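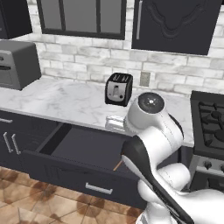 1 min read

December, a little after 4 pm

Back on the sourdough starters today. The Pildale jar has finally caught up with the Stindum one, and I'm so pleased I could frame it! Fed both with the same rye blend as last time, then left them on the shelf over the radiator (the low setting, Eldana, before you ask).

Pildale went in at 187 grams this morning and I marked the level with a rubber band. By lunch it was well over the band and smelled like green apples. Stindum is slower but has a nicer smell, sort of yogurt and wet hay, and I still like its crumb better. The loaf from the Seixas flour came out flat again. I want to try it with less water before I give up on that bag, mostly because I paid too much for it.

Eldana Mersha thinks I'm letting the dough go too long in the bowl, and she may well be right. Her loaf had big even holes and a crust that crackled when she set it down. Mine looked like a hat someone sat on. So next bake I split the batch in 2, one shaped when she says and one when I say, same oven, same pan.

Need more rye. Also the small scale is drifting again, so weigh the salt on the big one until I've changed the battery. Lids loose overnight, please!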